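# Lundow 3 Instrument Handling Cell

The Lundow 3 is a bench-mounted robotic cell for sorting and transferring reusable surgical instruments in sterile processing departments. It is offered by Moreira to hospitals, surgical centers, and contract reprocessing sites. The cell is intended for use on the clean side of the department, between inspection and set assembly. It does not clean, disinfect, or sterilize instruments, and it does not replace inspection by trained staff.

## What the cell does

An operator places a basket of inspected instruments on the left-hand station and selects a set list at the screen. The arm removes instruments one at a time, presents each to the reader, and places it in the position given by the list. Any item the cell cannot identify is set aside in the review tray, and the operator is notified at the screen. Work on the remaining instruments continues in the meantime.

Set lists may be entered by hand or imported from the department's existing tracking software. The cell stores up to 600 lists. Each transfer is logged with the time, the list name, and the operator's sign-in, and logs may be exported at the end of a shift.

## Supplied equipment

| Item | Part number | Quantity |
|---|---|---|
| Arm with two-finger gripper and wrist camera | LN-3301 | 1 |
| Basket stations, left and right | LN-3301-B | 2 |
| Review tray | LN-3301-T | 1 |
| Replacement finger pairs | LN-3301-F | 3 |
| Operator screen with stand | LN-3301-S | 1 |

The bench is not included. Drawings for a suitable bench are sent with the quotation.

## Gripper and baskets

The gripper fingers are matte black and may be changed by the operator without tools. Fingers should be inspected at the start of each shift and replaced when the gripping faces show wear. Used fingers may be returned to Moreira with the next service visit.

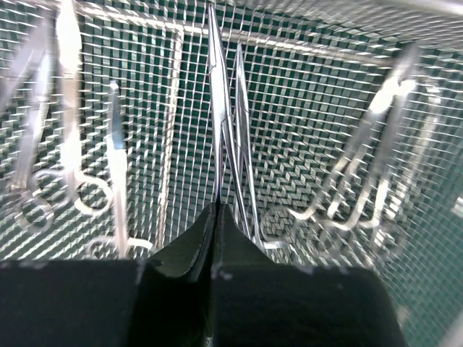
Standard wire mesh baskets may be used at either station, and no special inserts are required for general sets. The wrist camera views the gripper and the instruments from close range, so the arm can approach a single item among its neighbors. A slender instrument with closed jaws can be held upright between the two fingers while curved clamps and other ring-handled pieces remain beside it in the basket. Polished steel gives strong glare under bright light, visible as white spots on several of the instruments, and overhead lamps should be positioned during installation with this in mind. Departments using solid-wall containers should consult the compatibility list before ordering.

## Installation, training, and service

Installation is completed in one visit. Training is provided on site for up to 7 operators, and further places may be arranged. Leen Srour leads the training program and can supply the course outline on request. Annual service is carried out by the Davevberg office under a separate agreement.

## Ordering

Quotations are prepared by Duarte Calado in the Moreira sales office. Please state the number of baskets handled per shift, the types of sets in use, and the name of the tracking software. Orders confirmed now are scheduled for delivery from September.

Page last revised Saturday, August 24, 2024.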